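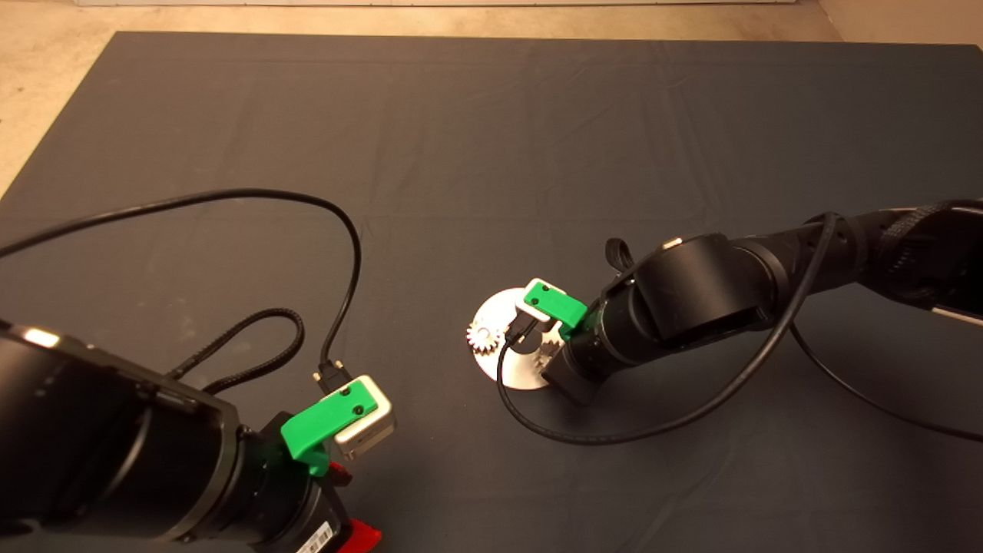

# Flanel: green gripper notes

Home Files Notes Changes

I've been trying the green grippers on both arms, and so far I like them! They hold small blocks with a plug nearby pretty well (I gave each side 15 tries and the right one dropped three). Cables are still my big headache — leave extra slack before you start.

## What's in the folder

- six runs with the Kobori controller
- six with the older Candidach one, same gray mat
- my notes, typos included

Kobori feels smoother to me, but I haven't tuned the other one since December. Gear runs come next.

Contact: Zavitz bench notes | Back to top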